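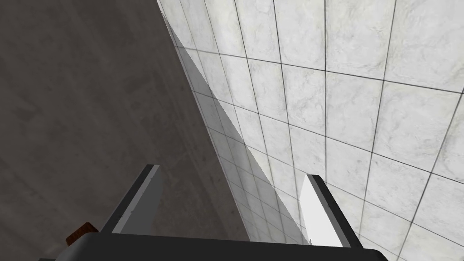 Vol. 2, p. 22

Walking to Bunivell: how an old footpath could bring visitors back to a small village
A project report by Gilberto Huaranga

I first walked from Cukevdale to Bunivell with my aunt when I was small enough to be carried over the stiles, so I should admit that I came to this project already rather fond of the place. The path leaves Cukevdale behind the chapel, climbs gently through hazel woods and comes out on Relard, the long green hill which most visitors only ever see from the road.

My question was a simple one - who still walks the path, and would they stay the night if they could? I left a short form at the tea room in Bunivell, and 337 walkers were kind enough to fill it in, often with lovely notes in the margins. 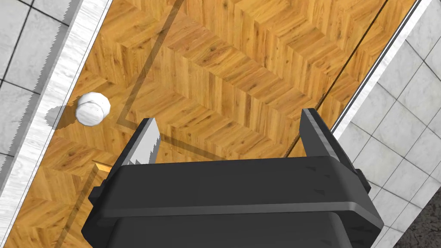 Gripper with its fingers open over a wooden surface

Most people who answered had come for the day and were home by supper. Many said they would have liked a bed, a hot meal and somewhere to dry their boots, and quite a few asked for better signs at the Soltani ford, where the path splits and the wrong branch looks much the more inviting of the two (I have taken it myself, more than once!).
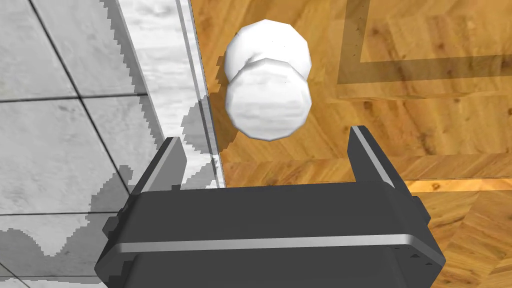 Page last changed: May

The top of Relard stands at 889 metres, and I had expected the climb to put people off. In fact the older walkers liked it best, and grumbled far more about the bus, which leaves Bunivell at 4 pm and hurries everybody down again.

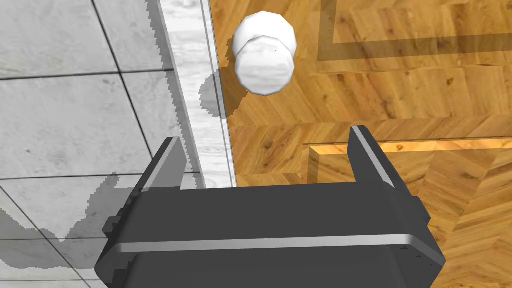 Robot gripper, seen from above and behind

My suggestions to the parish are a later bus in the summer months and a new signpost at the ford. I would also like to see a small bunkhouse in the old school, though I have not been able to cost it properly and would be glad to hear from anyone who can help.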